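El turno de los brazos

Llevaba yo tres temporadas clasificando cosas ajenas en la nave de Skeken cuando nos anunciaron que en febrero llegaban los brazos. Cosas ajenas, sí: lo que la gente se deja en los alojamientos de Mudmont y que nosotros separamos, registramos y devolvemos. Tazas, platos, ropa, cestas, de todo (¡una vez, una trompeta!). El mes anterior habían pasado por nuestras manos 2.693 objetos, y mis muñecas se acordaban de cada uno.

Esperaba una máquina enorme, con sirena y luces, y me encontré con dos brazos blancos que, entre los dos, no ocupan más que mi mesa de la cocina. Los montó Navaratnam, que además nos dio un cursillo de 37 horas. Yo salí de la primera clase mareada y de la última discutiendo con el técnico por la altura de una cesta, así que algo aprendí. 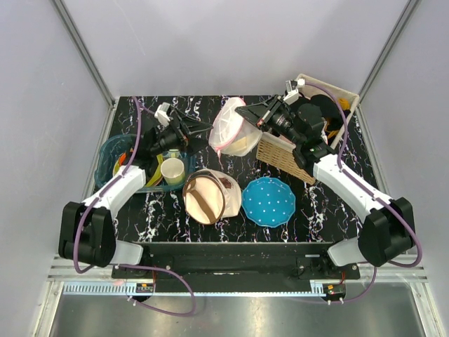
Lo que peor llevan es la tela. Un plato es un plato, pero una prenda arrugada cambia de forma cada vez que la miras, y ahí es donde entramos nosotras. Antes yo doblaba, metía y sacaba; ahora paso buena parte de la mañana delante de Holameo, el programa que usamos para revisar los agarres, decidiendo si un intento vale o hay que repetirlo. A las once ya tengo los ojos como platos, y eso también cansa, que conste. 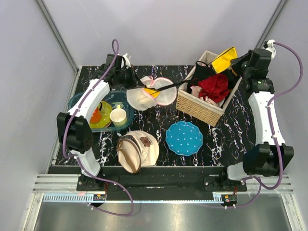 La pinza derecha sujeta una pieza amarilla sobre la cesta de mimbre; de la izquierda cuelga una tira negra.

¿Ha mejorado el trabajo? Pues depende del día. La espalda me duele menos y cobro 300 euros más al trimestre por el cambio de categoría, que peleamos bastante. A cambio, hablamos menos. En la mesa larga nos contábamos la vida entera mientras emparejábamos calcetines, y ahora cada una tiene su pantalla y sus auriculares.

La empresa calculó 640 objetos por turno, y a mí esa cifra me sigue pareciendo optimista, sobre todo con las prendas de tirantes, que se enganchan con todo. Hemos pedido que la revisión se haga en parejas. Nos contestan después del verano, y mientras tanto mi compañera y yo hemos juntado las sillas.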